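Count the failures too

Yeison Inga, May 12, 2022

When a paper about robot learning says that a policy succeeds nine times of ten, I want to know what happened before the counting began. Usually the paper does not say it. Somebody recorded demonstrations with a hand-held gripper, somebody else looked at the recordings and removed the bad ones, and the table of results starts after that.

I did this work myself for the Lallow set, together with Anselmo Carhuamaca. In the first week we threw away about 7 percent of the recordings. We had five reasons for rejecting one, and two of them were so vague that Anselmo and I disagreed almost every day. He kept the slow ones. I kept the ones where the hand trembled. Both of us were choosing what the robot would later believe about people, and none of this went into our report.

My opinion is that the rejected recordings should be published with the others, with the reason written next to each one. Storage is cheap. The objection I hear is that bad data will confuse the reader, but the reader of a methods section is not a child.
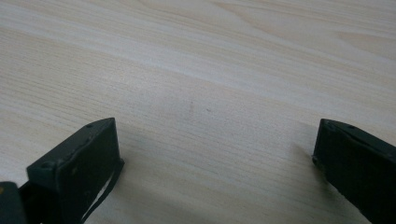 Manipulation Group, Zapata Laboratory

I would include also the parts where the gripper is open over bare wood and holds nothing. In Lallow we cut most of these, and now I regret it. A person hesitates before a grasp, and the hesitation has information. When we trained again in July with the pauses left in, the score fell a little and the approach to the object became calmer. Which of the two is better I can't decide from one number.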